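Vuma Table Kit: A Guide for Younger Readers
Published by Gutex Learning, Schools and Families Section
Last updated 23/05/2020

This guide is written for readers aged eight to twelve whose school or library has booked the Vuma Table Kit. Adults are welcome to read it too. Words that may be new to you are explained in the word list at the end.

What is the Vuma Table Kit?

The Vuma Table Kit is a pair of robot arms that can be fixed to a table, together with a set of ordinary objects for the arms to handle. Gutex lends the kit to schools for a period of six weeks. A trained member of Gutex staff delivers it, sets it up and takes it away again.

Many people think of robots as machines that walk and talk. Most working robots do neither. They are arms, and they stay in one place and move things. The arms in the kit belong to this family. They have no face and no voice, and they do not know your name.

The objects in the kit come from the kitchen: fruit, boxes with lids, cups and a basket. These were chosen because children already know how they feel and what they are for. When you watch an arm try to pick up a lid, you can ask yourself how your own hand would do it.

How the table is laid out

The two arms are placed on opposite sides of the table so that both can reach the middle. Each arm has several joints. You have joints as well, at your shoulder, elbow and wrist, and it may help to hold out your own arm and bend each of these in turn while you look at the machine. At the end of each arm is a gripper, which does the work of a hand. The gripper on this kit has two fingers. On the table below, the fruit basket has been set between the arms at the far side, and the open containers are on the left and on the right.

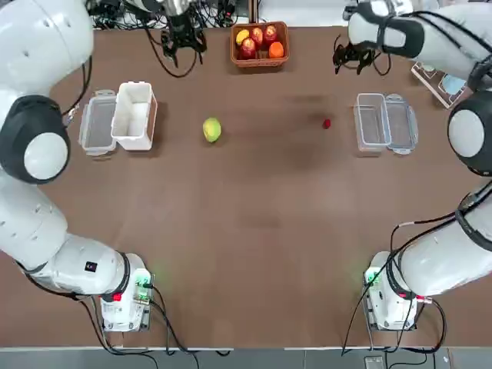

What can the arms be asked to do?

The kit comes with a book of 23 tasks. Each task is printed on its own page, with a space for your class to write down what happened. The tasks begin with simple ones and become harder.

Task 1: Pick up one piece of fruit and put it in the basket.
Task 4: Put a small object into an open container.
Task 9: Lift a lid and lay it down in a new place.
Task 15: Move a cup to the drying rack without knocking the others.
Task 23: Put a lid on a container and close it, using both arms.

Putting an apple in a basket seems easy to a person. For a robot it is made up of many smaller jobs. It has to find the apple, move above it, open its fingers, go down, close its fingers, lift, travel to the basket and let go. If one of these goes wrong, the whole task goes wrong. In the January trial of the kit, classes wrote down 838 attempts, and 311 of them were at Task 23, which pupils asked to try again more often than any other.

Why are clear boxes difficult?

Look at a clear plastic box on your own kitchen table. You can see the table straight through it. Your eyes and brain are very good at noticing the edges, and you would not normally be confused. A camera sends the robot a picture made of coloured dots, and the dots showing a clear box may look very much like the dots showing the table. The robot must use small clues, such as a shiny line along the rim.

Lids bring a second difficulty. A lid is thin and lies flat, so there is very little for two fingers to hold. The tabs at the sides can help, although they are small and they bend.

What the gripper camera sees

The kit uses more than one camera. One looks at the whole table. Another, made by Bakhtiari, is mounted close to the gripper and travels with it, so it gives a near view of whatever the fingers are approaching. With the gripper above the table, this camera shows both black fingers, the open container with its lid beside it, and a small red ball to the left.

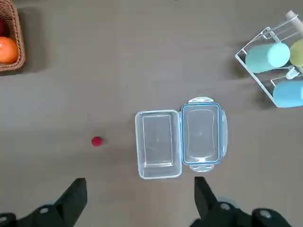 Can children drive the arms themselves?

Children may drive the arms when a trained adult is at the table and has switched the kit to slow mode. The driver uses a hand control, and the arm copies the movements of the control. Each turn lasts six minutes. In slow mode the arm stops if the driver lets go.

Rules for the table

Stay behind the floor line while the arms are switched on.
Keep hands, sleeves and hair away from the joints.
Wait for the adult to say "arms off" before you move any object.
Do not eat the fruit.
If something falls on the floor, leave it there and tell the adult.

Booking the kit

Children cannot book the kit, but they may ask a teacher or librarian to do so. Bookings are handled by the Grisano office – the form is on the Schools and Families page. The school must provide a room with a door that locks and a strong, level table. Delivery and collection are included in the loan.

Word list

Arm: a machine with joints that reaches and moves objects.
Attempt: one try at a task, whether or not it works.
Gripper: the part at the end of an arm that holds things.
Joint: a place where an arm can bend or turn.
Slow mode: a setting that limits how fast the arms can move.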